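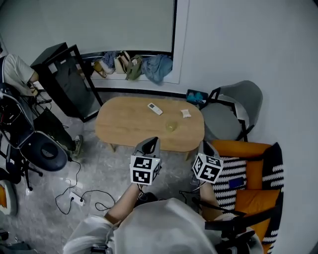 I spent most of June on one part of our pose tracking code, the bit that decides what to do when a marker cube goes out of view. Up to then it held the last good pose and waited. With short gaps that worked. With longer ones the gripper track would sit still and then jump, and the planner downstream treated the jump as real motion.

The new version fits a smooth path across the gap once the marker comes back, and drops the segment if the gap is longer than 12 frames. I ran it over 2,000 recordings. The old code had left a jump in 524 of them. I haven't finished going through what the new one does with those, but the ones I've opened look better.

Clear cups are still a problem. The tracker is fine with them, but the depth estimate goes straight through to the table, so the grasp point ends up too low. Eleni Vukčević thinks we should label the rim by hand for a small set and train on that. I'd like to try a second view first.

Next up is the replay tool, which still loads every frame before it shows anything.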